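Novelty print fabric

Novelty print fabric is cloth printed with pictures, such as animals, food or vehicles, in place of plain stripes or dots. It turns up in children's clothes, pajamas and bedding, and it's a joy to sort through!

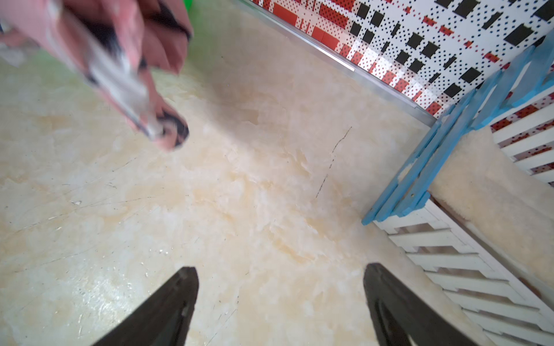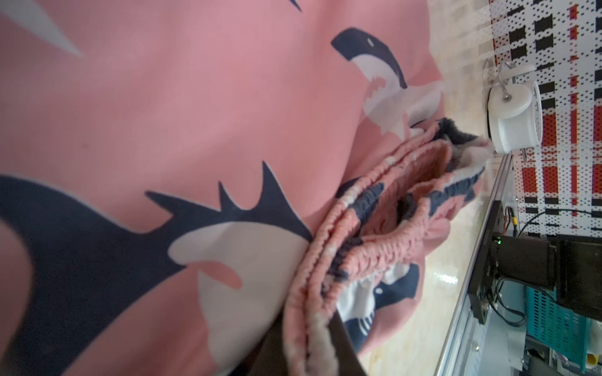
Sea creatures are a lasting favorite, and sharks may be the best loved of all. Printers often stick to two or three flat colors, so even a toothy hunter comes out cheerful. The Murkum pattern list names 389 animal designs, 19 of them sharks. Stretchy hems should be smoothed by hand before folding, and dark prints keep their color longer when washed inside out.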